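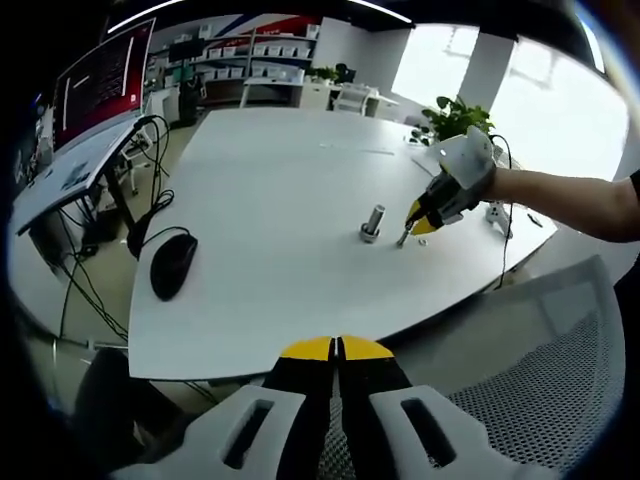
楕円テーブルを使いはじめて

作業部屋のテーブルを、白い楕円形の大きな会議用テーブルに替えて11日たった。前は四角い折りたたみ机を2台つないで使っていた。つなぎ目に段差があって、小さい部品を転がすと必ずそこで止まる。止まるのはいいのだが、隙間に落ちると机を持ち上げないと取れない。それが面倒で、倉庫にあったこのテーブルを引き取った。

白い天板は思ったより使いやすい。真鍮色の丸い台座に銀色の円筒がついた治具を真ん中に置き、細い金属のピンをその横に立てている。灰色のワッシャーは小さいが、白の上なら見つけやすい。前の机は木目だったので、ワッシャーを探す時間がけっこうあった。

困っているのはケーブルである。楕円なので壁につけられず、部屋の中央に置くことになる。そうすると電源もマウスの線も、どこかで床に降ろさないといけない。電源タップはとりあえず天板の端に載せた。マウスの線はテーブルの縁から垂れて、隣の机の脚のあたりで輪になっている。スタンディングデスクのモニターの裏からも黒いケーブルが束で床まで下がっているので、足元は全体に黒い線が多い。

イングルさん(Inger Þórarinsdóttir)には、天板の裏に受け皿をつけたほうがいいと言われた。Prundonのケーブルトレーが3535円で、長さも足りそうだ。ただ天板の裏にネジを打っていいのか、まだ確認していない。だめならクランプで留める型にする。

奥の棚は変えていない。白い収納箱を並べてあるだけで、ラベルは手前の列しか貼り終わっていない。残りは20箱ほど。壁の赤と青と白のストライプは前からあるもので、棚を入れるときに隠れるかと思ったが、上に出ているのでそのままにした。

テーブルの上に置くものについては、次のように決めた。

治具とピンは中央。使い終わっても片づけない。
ワッシャーなどの小物は、帰る前に箱に戻す。
紙類はテーブルに置かず、スタンディングデスクのほうに置く。
飲み物は持ち込まない。

最後のひとつは私がいちばん守れていない。昨日もコーヒーを持って入り、Védísに廊下へ戻された。

マウスは無線にするつもりで、Flitixの安いものを見ている。電池の交換を忘れそうなので迷っている。トレーが決まったら、取りつけたあとの様子をまた書く。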